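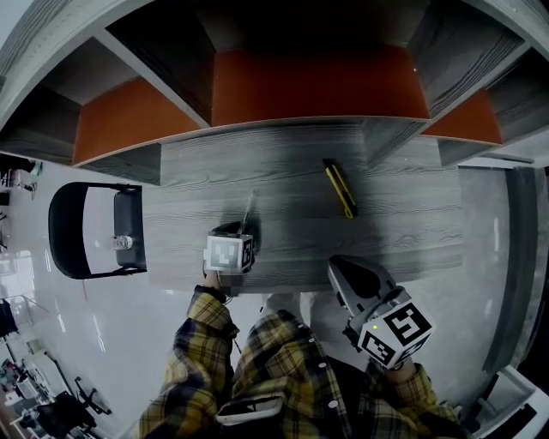 Minutes of the Fit-Out and Furniture Meeting

Drastatcombe building, 16 December 2022

Present: Assunta De Luca (chair), R. Barness, T. Stadunik, P. Mercado (minutes)
Apologies: none

1. Minutes of the last meeting
Agreed with one correction. The quote for extra shelf panels was $1,712, including delivery.

2. Desk and shelving unit
The long gray desk stays where it is, in front of the shelving unit. Mr. Stadunik asked if the orange panels could be swapped for gray to match the desk. Ms. De Luca said people find their cubbies by the orange and she would like to keep it. Left as is. The extra panels will be ordered in April, when the new budget opens.

3. Utility knives
Knives are being left out on the desk. Agreed that blades are to be closed when a knife is put down, and that knives go back in the top drawer at the end of the day. Ms. Mercado will put up a notice. Four new knives to be bought, yellow again so they show up against the gray.

4. Lighting and ceiling
Mr. Barness has priced replacement tubes for the long ceiling lights at $56 a box. Three boxes are needed. He asked for the work to be done early in the morning, before the desks are in use.

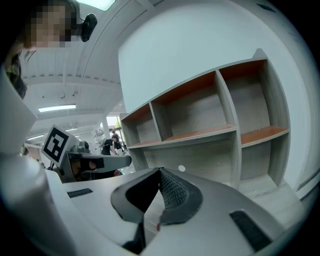 The beams and ducts have not been dusted this year and will be done on the same visit, with the ladder already up. Ms. De Luca asked that the desks be covered first. Mr. Stadunik has dust sheets.

5. Labels for the cubbies
Held over. Ms. Mercado has not had the label samples yet.

6. Any other business
Mr. Barness reported a desk drawer that sticks. He will look at the runner.

Actions
Barness: order tubes, check drawer
Stadunik: dust sheets
Mercado: notice, knives, chase label samples
De Luca: shelf panel order

Next meeting to be set by email.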